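How to catch up on a long-running soap before the big anniversary week

I fell off Dandau Road years ago and only came back when they announced the anniversary episodes for December. If you're in the same boat, my method got me up to speed in nearly 30 evenings, and I still had a social life (sort of!).

Start with the recap specials. There are 8 of them on the Traltmont app, under Extras, and they cover the main families pretty well. Watch the Jaunzems wedding one first - half the current feuds go back to that reception.

Next, pick one family and stick with it. I went with the Waltach sisters and skipped any scene they weren't in. Sounds brutal, but you pick up the other plots from the gossip in the cafe anyway.

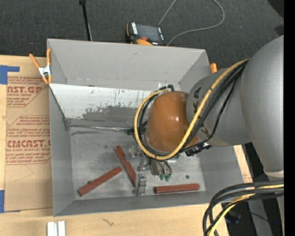
Once you hit this year's episodes, stop skipping. Watch them in order, and keep a note on your phone of who's married to whom (mine got to 39 names before I gave up on the cousins).

Stay off the fan forums until you're done! I peeked once and got the hospital twist spoiled in a thread title.

Last thing - the app drops older episodes at the end of each month, so download the ones you want early. Mine are all saved on the tablet for the train.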